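January 8, 2020

The holidays are over and I am finally dealing with the leftover snacks. Every year people bring food to the office in December, and every year it sits there until somebody gets tired of looking at it. This year that was me.

Our office is one big room on the second floor, over the Clolent showroom. We have a kitchen corner with one cabinet, and the cabinet was full. I started on Monday after lunch and took everything out. There were crackers, two kinds of tea, a jar of mustard, and a bag of Wudulon rice cakes that I threw away without opening. The cookies took the longest to sort because I kept stopping to read the dates.

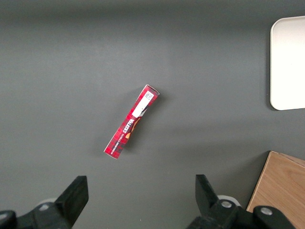
Shortbread keeps well, so I was not worried about it. My grandmother kept a tin in the hall closet all winter and it tasted the same in March as it did at Christmas. The Walkers in the red plaid box is close to what she used to buy, although hers was the plain kind and this one is vanilla. The long thin box lies flat, which helps in a cabinet with shelves as low as ours. I put it at the front so people will eat it first.

Manolis Lambrakis asked if we could keep a few things out on the table so people don't have to dig for them. I said yes to that, as long as it stays on a tray. Last year we had crumbs in everything, and a spilled coffee cost us a keyboard.

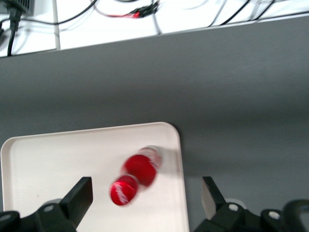
Drinks were the other problem. The small fridge holds very little, so the extra soda ends up wherever there is space. I don't mind one red can lying on the white tray, but I would like the rest to go back in the carton under the sink. The white shelf is next on my list. It has black cables looped all over it, a power adapter, and a little connector with red leads that I can't match to anything. Nazanin Ghasemi says to leave the cables alone until she has looked through them, so I am leaving them alone.

The cabinet itself is done. Tea is on the top shelf, cookies and crackers are in the middle, and cups are on the bottom. I wiped it down with the Trultia spray, which smells too strong, and left the doors open overnight. It took me 20 minutes to put everything back.

I still need paper towels and a new sponge. If anyone wants the mustard, it is on my desk until Friday.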